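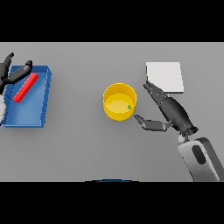 学调律是不是一定要有绝对音感,没有的话还要不要报名,有人在我们网站的留言栏里这样问。不需要。调律师听的主要是拍音,也就是两个频率相近的音同时响起时那种一强一弱的起伏。拍音快慢可以练出来,大部分学员在第一学期中段就能分辨。绝对音感对这门手艺帮助有限,有绝对音感的学员反而常常要花一段时间适应平均律里略宽的三度。

关于我们

Clirkon钢琴调律与维修学校位于Murport老城区,是一所全日制与夜间班并行的职业学校。我们只教一件事:立式钢琴和三角钢琴的调律、整调与维修。学校不开设演奏课,也不销售新琴。

学校的前身是Suvon琴行的学徒班。Suvon当年在Murport收购、翻修旧琴,学徒白天在车间干活,晚上听师傅讲课。琴行缩小规模之后,学徒班独立出来,沿用了原来的车间和大部分工具,改名Clirkon。车间的地板、靠北墙的一排工作台和那台老式钻床,都是从琴行时期留下来的。

从学徒班独立至今,共有1063名学员在这里结业。其中有人自己开业,有人进入音乐厅、音乐学院和琴厂,也有一部分人原本是钢琴教师,学完之后继续教琴,顺便照顾自己和学生的琴。

课程设置

全日制课程为期两年,总学时3638,其中三分之二以上在车间完成。

第一学年以调律为主。学员从单弦和同音开始,先学会稳住扳手,再学分割八度、检查四五度和三度的拍音,然后向两端扩展。前半年不允许使用电子调律器。下半年开始介绍电子调律器的用法,要求学员用耳朵复核每一个结果。低音区的非谐性、缠弦与裸弦交界处的处理,单独安排四周。

第一学年同时开设击弦机基础。每名学员要把一台立式琴的击弦机完整拆下,更换轴钉和呢毡,装回并整调到可以弹奏的状态。

第二学年以整调、整音和维修为主,内容包括:
键盘水平与键深
三角琴击弦机的断联、回落与接挡
制音器的更换和校准
弦槌的修形与针刺整音
换弦、做弦圈、换弦轴钉
弦轴板开裂的判断与处理
音板裂缝的填补
键皮与黑键的更换
外壳漆面的局部修补

第二学年下半年有十周校外实习,由学校安排。实习期间学员跟随执业调律师上门,学习如何与客户沟通、怎样估价、怎样在琴旁边没有多少地方的房间里干活。实习单位对学员的书面评价计入总成绩。

夜间班

夜间班面向在职人员,内容相当于全日制第一学年,分三个学期上完。夜间班学员可以在周边时段使用练习间,但要提前登记。完成夜间班并通过考核的学员,可以直接申请插入全日制第二学年。

很多人问夜间班学完能不能开业。我们的建议是先做熟人和邻居的琴,状况复杂的琴请转给有经验的同行。学校可以提供同行名单。

教学方式

每班最多2名教师同时带课,一人讲解示范,另一人在练习间巡回检查。讲课时间尽量压缩,一般上午讲完要点,余下时间都在琴上。学员每周交一次调律记录,写明琴的型号、室内湿度、调前音高、所用时间和自己没有把握的地方。教师会在同一台琴上复听,并在记录上逐条批注。

考核分为三项。调律考核要求在规定时间内完成一台立式琴,由两位考官分别检查同音、八度和分割。维修考核从断弦、断槌柄、卡键、制音不良等常见故障中抽取。书面考核包括钢琴构造、声学基础和木材知识。三项都通过才发结业证书,未通过的项目可以在下一个考期补考,不另收费。

场地与设备

学校现有练习用琴69台,以立式琴为主,出厂年代跨度很大,从木质弦轴板已经松动的老琴到近年生产的普通家用琴都有。我们有意保留了一批状况不太好的琴。学员毕业后遇到的琴多半是这一类,在学校里先碰过,出去以后心里有底。

练习间每间放一台琴,墙面做过吸音,隔壁同时调律时互相影响不大。房门请随手关好,走廊里的声音很容易传进来。车间里有带锯、钻床、弦圈机和一间通风的漆房,使用前须通过安全培训。漆房在教师在场时才开放。

图书室收有各品牌的维修手册、旧琴目录和历年学员的维修报告。维修报告可以在馆内查阅,不外借。部分旧手册纸张很脆,复印请找图书室值班人员办理。

Onyeka旧琴计划

Onyeka是学校长期开展的公益计划。市民家中闲置的钢琴捐给学校,由第二学年学员在教师指导下修复,再送到Murport及周边的小学、社区活动室和养老院。接收单位不付琴款,只承担搬运费和每年一次的调律费。

并不是每一台琴都适合修复。铸铁板有裂纹、弦轴板大面积失效或者虫蛀严重的琴,我们会婉拒,或者在征得捐赠者同意后拆下可用零件。捐赠前请先发来琴的品牌、编号和几张照片,包括打开上门板之后的内部。学校会派人上门查看,查看不收费。我们不接受未经查看直接送到门口的琴。

接收单位需要提供一个远离暖气和外窗的位置,并指定一位联络人。送琴之后的第一年,学员会回访两次,检查音高下降的情况和琴键的活动。

入学要求

申请全日制课程须年满十八岁,听力正常,能够搬动击弦机并长时间站立或弯腰工作。会弹琴不是必要条件,但申请者应能在键盘上找到音名,会弹音阶和简单的和弦。有木工、机修或缝纫经验的申请者,请在申请表里写清楚,这些经验在维修课上很有用。

申请者需要来校参加一次面试和试听。试听内容是辨别同音是否调准,以及比较几组音程的拍音快慢,不计分数,主要看申请者能不能静下来听。面试当天会安排参观车间,建议穿不怕沾灰的衣服。

全日制课程每年9月开学。夜间班各学期的开课时间见招生通知。

学费与工具

学费按学期缴纳,包括练习间使用费和维修耗材。个人工具由学员自备,入学时学校会发一份工具单,列明调律扳手、止音楔、音叉、整调工具等的规格。不必一次买齐,第一学期只需要调律部分。学校有少量扳手可供借用,押金在归还时退还。

扳手不建议买最便宜的,头部松动会影响手感的建立。二手扳手可以,买之前请拿给教师看一下。

学员若有经济困难,可在开学前提交分期缴费申请。学费减免名额有限,审核时优先考虑已完成夜间班的申请者。

对外服务

学校接受市民送修击弦机、键盘和琴凳,由学员在教师监督下完成,收费低于一般市价,但工期较长,请不要在演出前临时送来。上门调律由毕业生执业,学校只提供名单,不收取介绍费。名单按区域排列,不分先后。

参观与联系

参观须预约,上课期间练习间不对外开放,车间可以在走廊一侧隔着玻璃观看。带儿童来访请注意不要触碰工作台上的零件。咨询入学事宜请填写网站上的表格,关于Onyeka计划的来信请在标题中注明“捐琴”或“申请接收”。

本页内容更新于2022年10月16日。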